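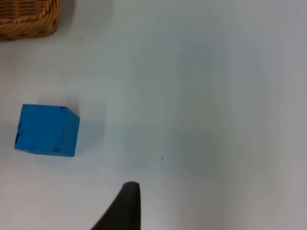

Woven basket on a white tabletop.

27 Jun 2021
By Themis Athanasiadis
4 min read

Call for participants: household handling and wear study of woven storage goods

Jaunzems is recruiting 72 households for a home-use study of small woven baskets made from plant fiber. The study measures how rims, side walls and bases change shape under ordinary domestic load. It is run from the Trisberg test office and managed by Sun-ja Hwang. Participation is paid.

Background

Laboratory load tests on woven goods use a steady vertical weight. Household use is different. A basket is lifted by one side of the rim, pushed along a shelf, overfilled for a day and then left empty for a week. Humidity changes with cooking and laundry. Our bench results predict base sag fairly well and rim distortion poorly, and we need field measurements to correct the model.

Three weave types are included: plain, twined and braided-rim. Each household receives one basket of each type. All baskets are unlined and carry a numbered cotton tag, which must stay attached for the length of the study.

What participants do

The study period is 60 days and starts in July. Participants keep the three baskets in normal use in the home. Bread, fruit, mail, yarn, toys and folded linens are all acceptable contents. Wet items, potted plants and anything over the weight printed on the tag are not.

Once a week, each participant empties the baskets and takes four readings per basket with the supplied tape and depth gauge: rim width at two marked points, wall height and base depth. Readings go on a paper sheet or into the online form. Participants also record the room, the main contents and any broken strands. A weekly session takes less than half an hour once the routine is familiar.

Baskets are to be measured on a flat, hard surface. A table or countertop is fine. A bed, carpet or padded mat is not, as the base will settle into it and the depth reading will be wrong.

Who can apply

Applicants must be 18 or older, live at one address for the full study period and be able to receive and return a parcel. Homes with pets are welcome, but chewing damage must be reported on the day it is found. We are looking for a mix of apartments and houses, and at least a third of places are reserved for homes without air conditioning.

People who make or sell woven goods, and members of their households, cannot take part. Previous participants in the Prernley shelf study may apply again.

Payment

Each household receives $100 on return of the baskets and a complete set of readings. Households that miss more than two weekly sessions are paid half. Postage both ways is covered. There is no charge for normal wear, including broken strands - wear is what the study is measuring.

Data handling

Names and addresses are held by Nitavden, which handles shipping and payment, and are not passed to the analysis group. Saqib Arain and Rizwan Pirzada, who analyze the readings, work from tag numbers only. Participants may withdraw at any time. Readings already submitted will be kept unless the participant asks for them to be removed.

How to apply

Request an application form from the Trisberg office by mail or phone and return it with your household size, type of home and the rooms in which the baskets would be kept. Give a daytime contact number. Applications are reviewed in the order received until all places are filled, and a short waiting list will be kept after that.

Questions about measurement or eligibility should be directed to Aqeel Rizvi at the same office. Questions about payment should be marked for Nitavden.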